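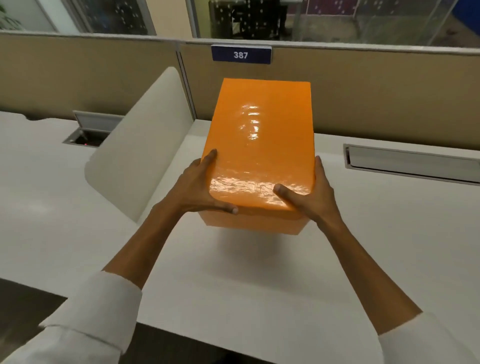 Spent most of the morning on the small pick cell, the one we call Minimura, and it's finally behaving. Vacuum cups first. Four of them, all gone hard at the lip, so the thing was dropping every shiny box it met. Matt card, no trouble. Glossy wrap, forget it. I'd taken the orange box up to the desk for a proper look under the lights, and there are little ripples across the lower part of the lid where the wrapping catches the glare. A worn cup won't seal on that. Fair enough realy.

New cups are the softer Musovby ones. Push on, quarter turn, check none of them are sitting skew. Then the filter – grey with dust, should of done it in June. Blew out the lines while I was down there, found one fitting hissing at the elbow. Cut back 10 mm of hose, pushed it home, quiet now.

After that the pick height. Somebody had it at 17 mm of squash in the Ginier program, which is daft with soft cups. Brought it down a bit at a time until the lid stopped dishing. Saved as job 401, old one kept just in case.

Ran it on the orange boxes until lunch, no drops. Still want to redo the vacuum switch setting, it trips late. And the Deák bracket has a bolt that wont hold torque, so thats next. Need thread lock, we're out again.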